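Laying out a home workcell for a small tabletop arm

Part 3 of the Umali build

Parts 1 and 2 covered the base plate and the wiring. By now you should have an arm that homes without hitting its own cables and a controller that starts up every time. In this part we set up the table, put the camera in its place and teach the first pick. Allow an evening for it.

What you need

The Umali arm from part 2, bolted down
A table that does not rock
Matte black paint or black desk film
A webcam with fixed focus
A rigid bracket for the camera
Masking tape and a steel ruler
Cups, mugs and bottles from the kitchen

Step 1. Prepare the surface

Glossy tabletops give the camera trouble. Lamps reflect in them and the detector draws boxes around the reflections. I sanded mine lightly and gave it two thin coats of matte black. Film is quicker, but press the bubbles out, as they catch the light too.

A white wall behind the table works well with most objects. The exception is anything white and close to the wall, where the upper edge can wash out. If you get weak detections there, turn the lamp away from the wall before you touch any settings.

Step 2. Set out the objects

Put everything in a row at the back and keep the front of the table clear. The arm needs that space to come down, turn the wrist and set things out again. Mix the heights and colors, and let a few objects overlap. A detector trained only on well-spaced cups will fail the first time someone puts a bottle behind a mug.

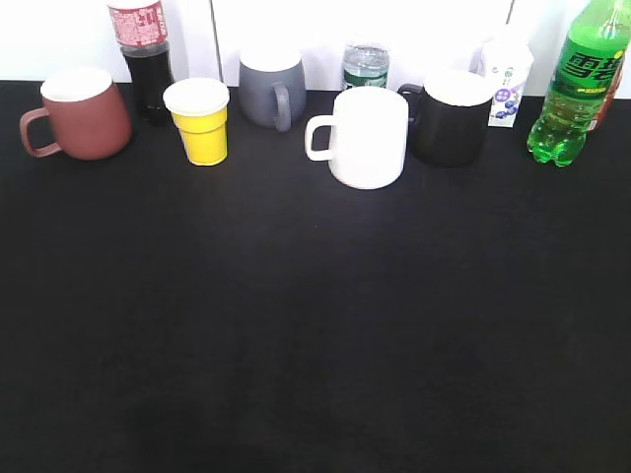

Reading time: 4 minutes

Turn the mug handles in different directions. The grasp planner takes the handle as a fixed obstacle and approaches from the other side, so it needs practice with more than one case. Keep the bottles to the back row for now. They are taller than the mugs and the gripper has to clear them on every move.

Step 3. Fix the camera

Mount the camera on its own bracket, never on the arm's base plate. Mine was on the plate for the first week and every fast move shook the picture. Mieczysław Dudek at the Ivmont workshop cut me a steel bracket that clamps to the table edge – it has not moved since.

Turn off auto exposure. Then open the Gotia config file and set:

exposure = 591
white_balance = fixed
settle_ms = 1000

Step 4. Calibrate

Tape a cross at each corner of the clear area. Jog the gripper tip to each cross and press Save. Run the calibration script and check the fifth point, in the middle. If the tip lands off the tape, do the corners again.

Step 5. Teach the first pick

Start with a mug at the end of the row. Bring the gripper in from above with the fingers open, stop just over the rim and save the pose as "approach". Lower it, close slowly and save "grasp". Lift straight up before you move sideways.

Bảo Kim wrote the grip routine and suggests starting with low force on disposable cups, then raising it one step at a time. Full bottles are for part 4, after the Budetti wrist is fitted.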